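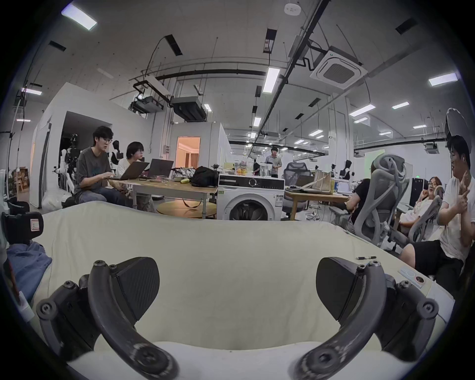
4 Oct 2025
By the Skulten gripper team

We've spent the summer arguing about fingertips, and today I get to tell you how it came out. Skulten is releasing the results of its first side-by-side trial of hand-held grippers, along with the pad we liked best, and I'm very pleased to be the one writing it up (I did a fair share of the squeezing, so my right hand feels it has earned the job). The trial put three tools through the same set of pick-ups: our own older one, the Alter, and the Yurchenko. All of them have two jaws and a camera looking down between them. What changed most from one to the next was the pad, and the flat black textured sort screwed our attention down very quickly. Put a slim black pen on a soft cream-white cushion and you have one of the meanest little jobs going – the surface gives when you press, the pen sinks with it, and a jaw that is a touch too round at the tip just rides over the top.

We ran 2505 pick-ups between July and the end of the trial. Pens were the largest group, then cloth, then small flat things like labels and cards, which everybody dreaded. Each person did 120 in a sitting at most, because after that the hand gets lazy and you start blaming the tool for it.

So, the results. On pens the Alter did best by a clear margin. It closes slowly at first and then firms up, and you can feel the moment the pad takes hold. The Yurchenko is quicker and I enjoyed using it more, but it wants a hard table under it. On anything padded it dropped or missed 257 times over the whole trial, more than the other two put together. Our own older tool came second on pens and last on cloth, where the tips pinched one layer and let go of the next. I'd hoped for better there!

Labels were hard for all three. The trick that helped was coming in low and letting one pad stay still while the other did the sliding, and we've put that in the notes that go out with the results.

The camera side gave us more to chew on than expected. A wide view is lovely for knowing where you are in a big room, but the jaws take up the bottom of the picture and a thin object between them can be very small indeed. We tried tipping the camera down a little on the Alter and kept it that way for the last part of the trial. Misses on thin objects went down. I'd like to run that again on the other two before saying anything grander about it.

The new pad is called Heltadwood, after the place where we first tried it out. It fits both the Alter and our own tool with the screws already in the jaw, and takes about 70 seconds to swap once you've done it a few times. A version for the Yurchenko is being worked on – the tip is narrower and the texture needs redoing to suit.

The full results, the list of objects and our notes on technique are free from Skulten on request. Labs and workshops that would like a pair of pads to try can write to us at the same time and say which tool they use. We'd love to hear how you get on with cloth in particular, as that's what we're testing next.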